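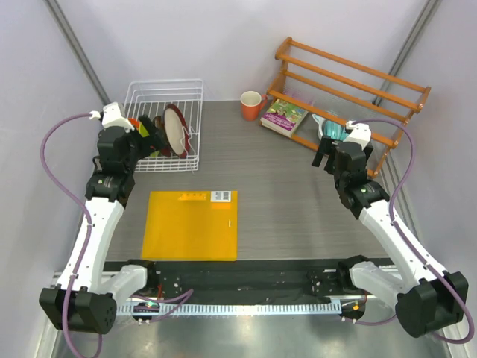
Two-arm cell with the dish rack and the wooden rack.

Kitchen and catering staff forum > Workplace > Robots in the wash-up

potwash_pete_no
Posted September 26, 2021
So this is what Tollier want to put in the back kitchen at our Stukasside site. Two arms, one each side, and they sort crockery between racks. We do 1030 covers on a busy day. Management had us in for a talk and used the word "freeing" a lot. Freeing us for what, they couldn't say. Has anyone worked next to one of these?

gravyboat
Not that make, but we had a trial of something called Swati at the Nonoldale canteen. It ran for 20 shifts. I wouldn't say it was bad at the job. It was slow and it wanted everything just so. My back was better for it, I'll give it that.

potwash_pete_no
What does "just so" mean in practice?

gravyboat
Plates facing the right way, nothing stacked, nothing it hadn't met before. Guess who did the facing and unstacking. They took 2 of us off the wash-up on paper and then one of them spent all day feeding it.

tealeaf
Look at what's on the table though. A plate on edge in a wire rack, a mug, a teal cup or bowl, a book for some reason. I could clear that lot before my tea went cold. Show me it with a tray of gravy-covered roasting tins and I'll start worrying.

midshift
That's a daft way to judge it. It's a test table. They start with easy stuff and work up, same as they did with us. I'd rather a machine did the wash-up than a 17 year old with split hands, and I've been the 17 year old.

tealeaf
Fine, but Pete's bosses aren't buying it for later, they're buying it for now. And where does the one with the split hands go? Ours would just get fewer hours.

midshift
Ours went to the servery and got the same hours. Depends who you work for, I suppose.

gravyboat
It does. At Nonoldale they promised the same and it lasted until the rota came out.

Bluecloth
Ask about breakages. And ask who stops it when it goes wrong, and whether that person gets trained and paid for it. We were told "anyone can press the button", then the one who pressed it got a telling-off for the delay.

potwash_pete_no
Good one, writing that down. They reckon it'll do 200 pieces an hour. I asked if that was with our plates or theirs and was told it would be "looked into".

midshift
To be fair that's a better answer than a made-up one.

tealeaf
Is it? I'd want it in writing before anyone's hours get touched.

Bluecloth
Same. Get the union rep in the room for the next talk, if you've got one.

potwash_pete_no
We have, though she hadn't been told about any of this. She has now. Will post again after the next meeting.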